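Workshop notebook, 6th July

Print room, back bench. In from nine, left when the light went.

Carried on with the reading copies of the Filholm book. For anyone picking this up cold: it's the crime novel set on the ferry line, being done by Gririco as a short paperback run, and we are binding the advance copies that go out to reviewers and shops before the main printing. The publication month is still September. The main run goes to the big printers and has nothing to do with us.

Finished 15 copies today and rejected two. Both rejects have the same fault, a spine that opens at the start of chapter five and shows the glue. I had the clamp too tight on those and it squeezed the glue out of the middle of the block. Backed it off half a turn and the rest were fine. Flexed each of them at the front, middle and back before trimming and nothing moved. I'll flex them again tomorrow when the glue has had a full night.

The paper is the cream stock from Samonte. It is softer than the last lot and drinks more glue, so two thin coats with a wait between them. I tried one thick coat on a dummy and the spine set hard and cracked when I opened it flat. The dummy is on the shelf with a note in it if anyone wants to see.

Covers. The matt ones scuff if you look at them. I have been stacking them face to face with a sheet of tissue between, and that is enough so long as they aren't slid about. Please lift the stack from both sides. The score line for the spine was set for the first proof, and the book has grown by 17 pages since then (new acknowledgements, a map, and the sample chapter from the next one). It needs to move out by a hair under a millimetre. I've marked the new position on the board in pencil and left the old one in ink until we're sure.

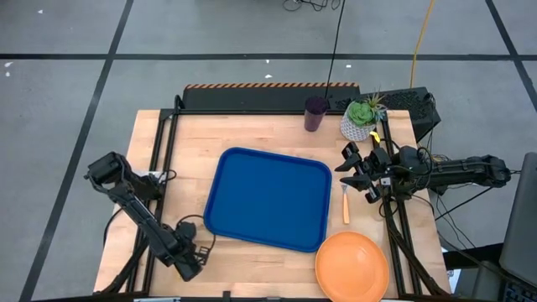 Trimming was slow. The blade is due a change and was dragging on the last few, leaving a faint ridge along the bottom edge. It can be felt but hardly seen. I've let those through, as they are reading copies and marked as such on the cover, but I wouldn't want it on anything for sale. New blade is ordered. Until it comes, take the trim in smaller bites and keep the waste strip under the foot.

Text queries. I know we aren't meant to be proofreading at this stage, but you can't collate a book all day and not read some of it. Found these:

The boat is the Brosano up to the end of chapter eleven and then "the old Brosano" for a few pages, as if there were a newer one. There may be, but it isn't mentioned again that I can find.

The harbour clerk says he has worked there for over 15 years, and later that he started the winter before last. If he is lying then it's a clue and should stay. I haven't got to the end so can't say.

Running head on one left-hand page in chapter nine still has the working title. This one is a plain mistake and needs fixing before the main run.

The map has the lighthouse on the wrong side of the channel from where the text puts it. The first chapter is quite firm about it being on the left going out.

I have sent the lot to Gririco in one message and asked for an answer on the running head at least. The others are up to the author and the editor. No reply by the time I left.

A word on the book itself, as I was asked over tea. It's good. Slow for the first few chapters — a lot of weather and a lot of timetables — and then the body is found in the car deck and it picks up. The best of it is the talk between the crew, who all know more than they say. I could do without the dream passages, which are set in italics and go on. I have taken one of the rejects home to finish it.

Sewn copies. Gririco would like five done as sewn hardbacks for the author and the archive. I said yes in principle. We have boards and enough grey cloth, but no endpapers that match, and the marbled ones would look daft on a crime novel. Plain black would do. The folded sheets for these have to come straight off the press as sections, so nobody is to cut them down with the others. I've tied them and put them on the top shelf, left of the window.

Glue pot: cleaned, lid on. The thermostat is reading low again, so go by the feel of the brush and not the dial. It wants to run off in a thread.

To do next:

Flex test on today's copies, then box them.
Reset the score line and run one cover before doing the rest.
Ask Samonte if the next batch of cream is the same weight.
Black endpapers — get a price.
Re-cover the two rejects if the blocks can be saved. One probably can.
Chase Gririco about the running head.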